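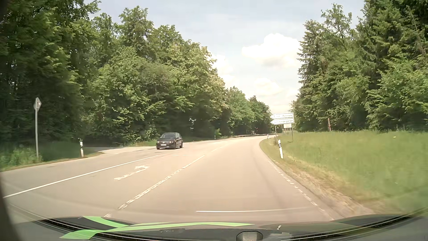

RASHTI, August – The sound art label Nalel has released "Rilov," a two-part compilation of electroacoustic and field-recording work by composers selected through an open call. The release runs to 112 minutes and is available as a download and as a double CD in a card sleeve. The CD edition is limited to 2,571 copies.

The open call asked for pieces built on sustained tone, with a fixed stereo output and a duration of no more than 12 minutes. Live recordings were accepted if the submitted file contained no applause. Works already issued on another label were excluded, as were edited versions of such works. Submissions were heard without composer names attached, and each piece was played from start to finish before a decision was made.

Part one, "Held," contains works in which pitch material stays fixed or moves very slowly. It opens with a piece for bowed vibraphone and sine tones in which the tuning of the two sources drifts apart by less than a quarter tone over its full length. The second track uses the reed pipes of a small church organ, recorded at close range with the blower noise left in. Later tracks make use of bass clarinet, prepared zither, modular synthesizer and unaccompanied voice. The closing work of part one is entirely electronic and consists of filtered noise bands that enter one at a time and leave in the same order.

Part two, "Carried," is given over to works that begin with location recordings. Sources include a ferry ramp, a grain dryer, a railroad underpass and a public swimming pool recorded with hydrophones. Two of the composers present their recordings with no processing other than level adjustment and cross-fades. The others use convolution, granular playback or resampling, and the methods are set out in the program notes. The longest work in the collection, a study of power line hum in three connected sections, is placed last.

Mastering was carried out at the Tokow studio. No limiting was applied, and the dynamic range of each work has been kept as supplied by its composer. Relative loudness between tracks was set by ear in consultation with the composers – several pieces are very quiet and remain so in the finished release. Listeners are advised to set playback level using the second track of part one and to leave it unchanged afterward. Some works in part two contain content below 40 Hz that small speakers will not reproduce. Headphones or full-range speakers are recommended.

The download is supplied as 24-bit WAV and FLAC files at the sample rate of the mastered source. The CD edition was prepared from the same masters and dithered to 16 bits. Track order is identical in both formats. Gaps between tracks are part of the sequence and should be kept when the files are played from a computer or streamed by a radio station.

A booklet accompanies both formats. It contains a note from each composer, a list of instruments and recording equipment, and a short essay on the use of long durations in studio composition. The essay deals mainly with the relation between tape length and form in early electronic music, and with the change brought by hard disk editing. The booklet is in English.

A listening session for the complete release will be held at the Rashti concert room, with playback over an eight-channel ring of loudspeakers. The stereo masters will be diffused live from a mixing desk at the center of the room. The session is divided by one intermission, between "Held" and "Carried," and doors close at the start of each part. Admission is free. Seating is unreserved.

Radio stations and reviewers may request a download code or a CD copy from the Nalel press desk. Individual tracks may be broadcast in full without prior permission, provided that the composer, the title of the work and the title of the release are announced. Requests to broadcast excerpts should be sent to the label in advance with the intended start and end times.

A second open call, for works using text or speech, is in preparation. Technical requirements will be published with the call on the Nalel website.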